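Des nouvelles de l'atelier : on apprend à ranger des gobelets !

Mardi 14 mars 2023

Ceux qui sont passés à l'atelier depuis janvier l'ont sûrement remarqué, la grande table du fond ne sert plus beaucoup à poser les manteaux. C'est là que Sabina Zeman et Kamil Gajdoš enregistrent les démonstrations du projet Pastus, et je dois dire que je m'y arrête presque tous les jours, café à la main, pour les regarder faire.

Le principe tient en peu de mots. On prend en main la pince, la même que celle qui sera montée au bout du bras, et on fait soi-même le geste qu'on veut lui apprendre. On approche, on ferme les doigts, on soulève, on dépose. La caméra fixée sur la pince enregistre tout, et le modèle apprend à partir de ces séquences. Pas de trajectoire à programmer point par point, pas de joystick. Pour quelqu'un comme moi, qui a passé deux hivers à régler des positions au dixième de millimètre chez Vlček, c'est un vrai bonheur.

La tâche du moment : les gobelets. Saisir un gobelet, l'orienter, l'amener au support, recommencer. Ça paraît enfantin, et puis on essaie ! Un gobelet en papier se déforme dès qu'on serre un peu trop, il glisse si on ne serre pas assez, et il roule volontiers quand on l'aborde de travers. Ma première séance a donné 17 démonstrations, dont 5 seulement ont été gardées. Kamil m'a expliqué gentiment que je m'arrêtais toujours avant de fermer la pince, comme si je demandais la permission. Le modèle, lui, apprend aussi les hésitations, et il les reproduit avec une fidélité assez vexante.

Depuis, j'ai pris le pli. Sabina conseille de garder le poignet souple, de viser le milieu du gobelet et de ne jamais corriger à la dernière seconde : si l'approche est ratée, on repose, on coupe et on repart. Elle demande aussi de varier les départs, un coup de la gauche, un coup de plus haut, un coup avec le gobelet couché. Une série de 100 prises toutes pareilles lui plaît beaucoup moins qu'une petite série où chacun a bougé à sa façon. Vlasta Krajčí, qui est gauchère, est donc devenue très demandée – ses gestes ne ressemblent à ceux de personne d'autre et c'est exactement ce qu'il nous faut.

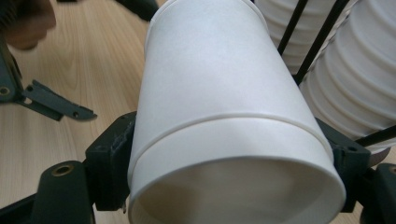
L'autre sujet de discussion, c'est la lumière. L'après-midi, elle change vite sur la table, et Hrvoje Kovačević voulait poser des rideaux. On a finalement décidé de laisser faire, au moins jusqu'à la fin de cette campagne, et d'enregistrer à des heures différentes. J'étais plutôt du côté des rideaux, je le reconnais, mais l'idée d'un modèle qui se débrouille aussi bien le matin qu'à la tombée du jour me séduit de plus en plus.

Côté logiciel, la nouvelle version de Drurkik permet de revoir une prise juste après l'avoir faite et de la supprimer d'une seule touche. Un petit détail, mais quel confort ! Avant, il fallait attendre le tri du soir pour découvrir qu'on avait masqué l'objectif avec la manche pendant la moitié de la séance (oui, c'était encore moi).

Il nous reste 11 créneaux à pourvoir avant les premiers essais sur le bras, dans la salle Jarkley. Aucune expérience n'est nécessaire, et les débutants sont même les bienvenus, on prend le temps de montrer la prise en main avant de lancer l'enregistrement. Prévoyez des manches courtes ou bien retroussées, et retirez bagues et bracelets. Pour vous inscrire, passez voir Kamil Malý à l'accueil ou notez votre nom sur la feuille affichée à côté de la machine à café.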